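Card workshop notebook
2026-05-28, Broltville

Carrying on with the layered die test for the December cards. The design is the same as last week: kraft base, white panel on top, pine branch die cut in green, sentiment stamped in dark brown along the lower edge. The trouble is still the branch. The needles at the tip don't cut all the way through, and when I pull the waste off they tear.

Started with the plates. The clear ones on the Cloltora machine have bowed so much that they rock when laid on the bench. I swapped the top plate for a new one and left the old one on the bottom. Better in the middle, still poor at the left end. Turned the die a quarter turn on the plate so the tip went in first, and the cut was clean on the green. Turned it back and the same needles failed again. So it is partly the plate and partly how the die goes in. From now on the branch goes through at a slant, tip leading, with a strip of low-tack tape across the stem end so it doesn't slide.

Shims: one sheet of copy paper was enough on the light green stock. Two sheets made the machine groan and embossed the outline into the plate, so stop at one. The dark green stock is heavier and needed no shim at all, but it shows a white core where it is cut. I don't like that on a branch. Ran an ink pad along the edges of one and it hid the core well, but it takes too long for a whole batch. Light green it is, unless Hagos has found a solid-core dark green by next week.

Scrap from the morning is in the blue folder, marked with the plate and shim used. Please don't tip it into the general scrap until I have gone through it with Young-sook.

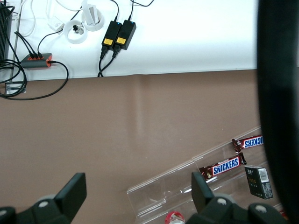

Pirjo Väisänen read the page above over lunch and disagrees about the tape. Her view is that the tape is what lifts the needles, because it holds the stem end slightly high and the rest of the die has to tilt to make up for it. She would put the tape along the side of the stem instead, off the cutting line, and use a smaller piece. She also wants the bottom plate retired now, before anyone uses it for the lace border.

Tried it her way after lunch. The side tape held the die just as well and the cut at the stem was cleaner. The tip was the same as before. I have changed the instruction sheet to side tape. The bottom plate has been labeled "embossing folders only" and put on the lower shelf.

Stamping next. The sentiment is the long one from the Manninen set, and it is red rubber on foam, so it has some give. On the smooth white panel it stamped evenly every time in the brown pigment ink, but the ink sits wet for a long while and I smeared one with my cuff. The dye ink dries fast and looks thin in the longer word. Stamping the dye ink twice in the positioning tool fixed that. Left the magnets where they were, re-inked, closed the lid, pressed again. No ghosting on any of the smooth ones. On the kraft the second impression came out a little fat, so if we ever stamp straight on the base, one pass only.

Clean the stamp between colors with a damp cloth and not the solvent cleaner. Somebody has used the solvent on the clear stamps in the same drawer and they have gone sticky. They might recover with soap and water. I have put them face down on acetate for now.

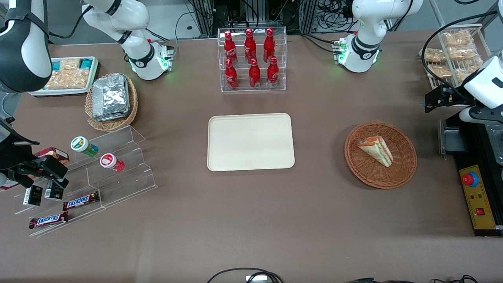 The adhesive went less well. Liquid glue on the branch gives you time to move it, but it squeezes out between the needles and leaves shiny spots on the panel. I tried three ways around it: a thinner line of glue down the stem only, double-sided sheet applied to the green stock before cutting, and small dots from the fine-tip bottle. Stem only looks good and the needles lift a bit, which I like, but they will catch on the envelope. The adhesive sheet is flat and neat and the most expensive. It also leaves a residue in the die that has to be picked out. Dots are the compromise. Put them on the back of the stem and at the base of each side twig, wait until they turn tacky, then set the branch down and press it under an acrylic block.

The foam squares behind the white panel make the whole card too thick for the Dilturel envelopes. With foam, the flap closes but it bulges at the corners. Without foam it lies flat and the card looks plain. A second panel in thin white card, cut the same size and glued behind the first, gives a small step and still fits. I'll use that.

Order position: Struan Moncrieff has the confirmed number at 209 cards. I cut 27 finished branches today that are good enough to use, and they are in the flat tray between sheets of wax paper. Kraft bases are scored but not folded. Fold them with the bone folder and with the grain, because the ones I folded across it cracked along the spine.

Envelope stock is fine. The supplier will only do the next price break at 4,000 and we have no use for that many, so leave it.

To do:
Ask Hagos Tesfamariam about the solid-core dark green.
New bottom plate for the Cloltora, plus a spare.
Go through the blue folder with Young-sook Kwon.
Try the branch with the magnetic platform, if Aatos Toivonen has finished with it.
Stamp one panel in the gray ink for comparison. The brown may be too close to the kraft.
Check one finished card in its envelope after a night under the heavy books and see if the needles hold.

Left the positioning tool set up for the sentiment. Don't move the stop at the lower left corner.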